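4. Rehearsing the drawer task in the simulator

By now both arms of your Judby should answer to the leader handles (section 3). Before you bolt anything to the real bench, spend an evening in the simulator! You can crash as often as you like in there, and it's a great way to learn how the arms move.

1. Start Beria and open the scene called Starkavby.
2. Wait for the joint readout to settle, then press Home. Both arms should park.
3. Set the playback speed to 2. Full speed is 6, and it's a wild ride on a first try.
4. Bring the right arm in low and slow toward the cabinet.
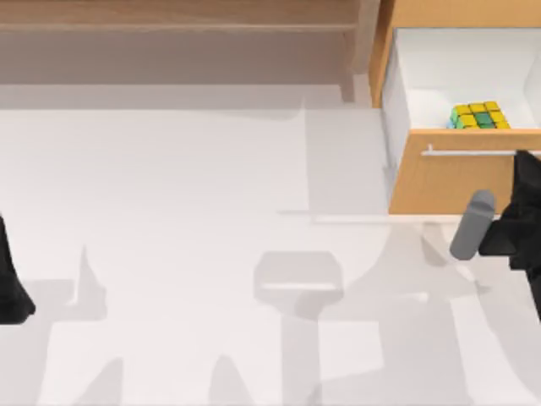

Contact settings matter more than anything else in this section, so open the Contact tab before you start practicing grabs. Yuzhen Meng tuned the defaults on our shop build and they're lovely, but your fingertips may be a different size. With the drawer open and the cube inside, keep the gray finger below the silver handle while you adjust friction one notch at a time.

5. Close the drawer, then open it again by the handle. Repeat until you get 3 clean pulls in a row.
6. Save the run. Paloma Villanueva's replay script looks for it on port 2458.

Note: If the shadows flicker, lower the shadow quality. The physics won't change.

Caution: Unplug the real arms before you rehearse. Beria will happily drive both at once if they're connected.

Once your replay runs cleanly, go on to section 5 and mount the Aravena bracket.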